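La cocinita de juguete: qué guardo y dónde

El martes por la tarde vacié por fin la caja grande de comida de juguete. La habíamos ido llenando sin orden y la mitad de las cosas venía de un lote de segunda mano de Vukunley que compré en mayo. Salieron 52 piezas, varias repetidas, y 5 fueron a la bolsa de donar.
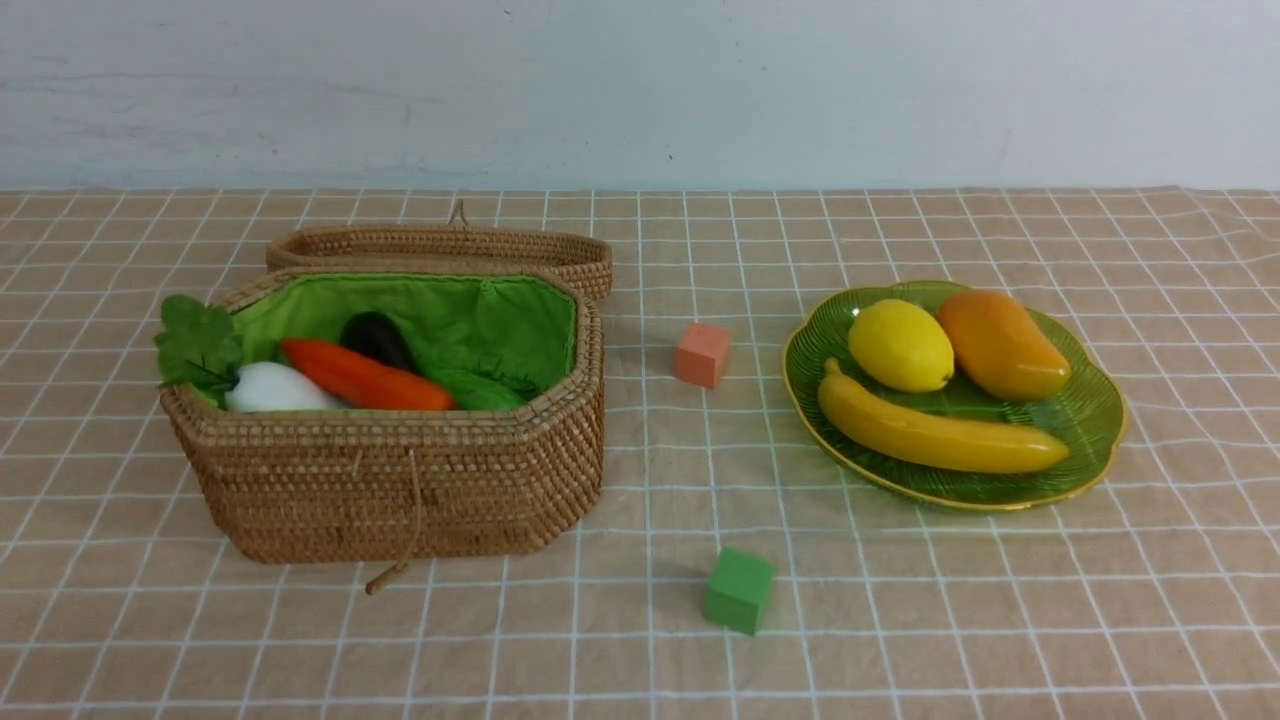 Las verduras son lo que más se usa, así que necesitaban un sitio fácil de abrir. Probé antes con una bolsa de tela de Sivari, pero se caía hacia los lados y había que meter la mano a ciegas. En la cesta de mimbre con forro verde se ven enseguida el rábano, la zanahoria y la berenjena. Las hojas del rábano asoman por el borde y las dejo así - doblarlas cada vez es perder el tiempo.

Con la fruta hice otra cosa. Tenía un plato de cristal verde con el filo dorado que no usábamos para nada, y el limón, el mango y el plátano caben bien. Es cristal, así que se queda en la mesa y no baja al suelo.

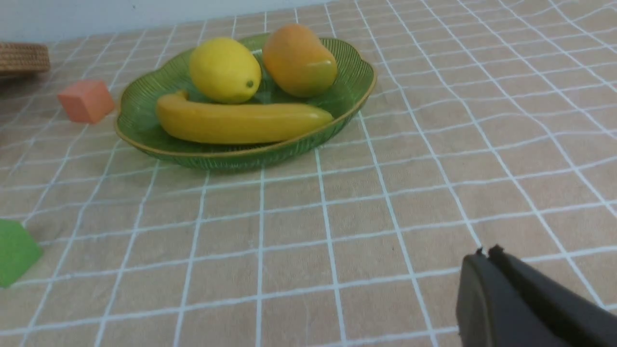
Lo que falta

Los cubos sueltos todavía no tienen sitio. He mirado una caja con tapa en Muvgate, pero mide más de 500 mm de largo y no entra en el estante. Quizá pruebe con las de Thampi, que son más bajas.

El mantel beige de rayas blancas lo dejo puesto mientras tanto.
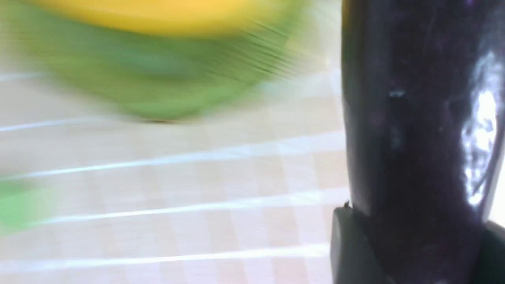 Verde y amarillo sobre el mantel, el mismo día.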